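News > Community > Press Releases

Bridgate Opens Its Shared Bike Storage to Every Household in Town

BRIDGATE, May 31, 2025 – The town's shared bike storage program is open to all residents from today, after a long trial on the streets closest to the train station. Anyone who lives in Bridgate can now ask for a space, whether they own a house, rent an apartment or have a room above one of the stores on Shirima Street.

We're thrilled to finally say that! The trial filled up within days, and the waiting list has been a regular topic at the front desk ever since. With the new sheds in place there are 2,100 spaces across 40 sites, and more sites are being looked at on the east side of the river, where many of the older buildings have steep stairs and no yard.

The program began with a simple complaint. People told us they would ride more if they had somewhere to leave a bike at night. Some were carrying theirs up three flights after work. Others kept a perfectly good bike at a relative's place across town and took the car to go get it (yes, really). A few had given up on riding after a second theft from the same railing. The sheds are meant for all of them, and for families with a cargo bike or a trailer that was never going to fit in a hallway.

Each shed is covered, lit after dark and bolted to a concrete base. The doors open from the sidewalk side, and the racks inside sit at two heights so handlebars don't tangle. Estano, which built the sheds, changed the rack spacing after the trial when riders with wide bars and child seats told us the first version was too tight. The new spacing is in every shed, including the ones from the trial, which were refitted in April.

Residents have asked a lot about keys, so a few words on those. Every member gets two keys for the shed door, on one ring, and both are numbered. Spare keys can be ordered for other people in the household. Inside, each bike should also be locked to the rack with the member's own lock. The small lockers along the back wall, handy for helmets, pumps and rain gear, take an ordinary padlock, and any one you have at home will do as long as the shackle fits the hasp.

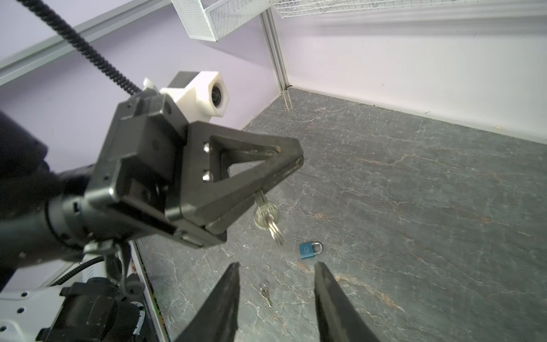
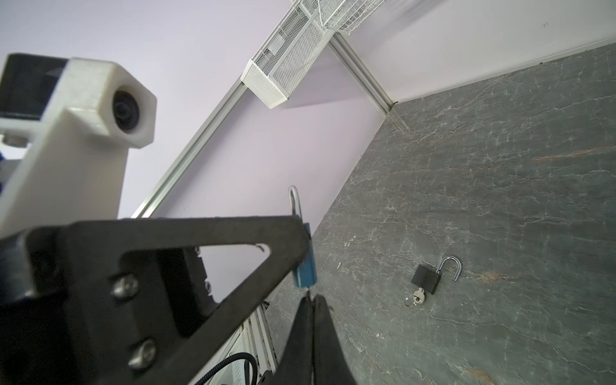 The price is $7 a month for a standard space, with no joining fee. Cargo bikes and trailers use the floor bays and pay the same. Members can leave at the end of any month by handing back their keys at Town Hall, and a space that opens up goes to the next person on the list for that shed.

Applications can be made online or on paper. The paper form is one page, and there are copies at Town Hall, both library branches and the Primach community center. You'll need something that shows your Bridgate address and a rough idea of what kind of bike you want to store. You can list a first and second choice of shed, and it's worth doing so, as the ones near the station and the market are likely to go fast.

We've also heard from people who don't ride yet and are thinking about it now that storage is sorted. Wonderful! The Primach center is running beginner sessions all summer in its back parking lot, for adults as well as kids, with loaner bikes in most sizes. There's a repair bench there too, with a stand, a good floor pump and a drawer full of tire levers that keeps getting fuller, thanks to neighbors who drop off their extras.

The trial taught us plenty. Riders wanted a hook for wet jackets, and they wanted the lights to stay on longer in winter. They wanted a way to report a sticking door without sitting on hold. All three are now part of the program, and the number for door problems is posted inside each shed at eye level. Please use it, even for little things, and please mention the shed number when you call.

Bridgate would love to reach 3,000 spaces. Getting there depends on finding the right corners, and residents know their own blocks better than anyone. If there's a wide piece of sidewalk or an unused parking bay near you that could hold a shed, send us the nearest street address and we'll go take a look. Suggestions made during the trial led to several of the sites opening today, among them the double shed behind the swimming pool, which came from a group of early morning swimmers.

A map of all the sheds is on the town website and on the notice board outside Town Hall.

Contact: Bridgate Town Hall, Streets and Travel Office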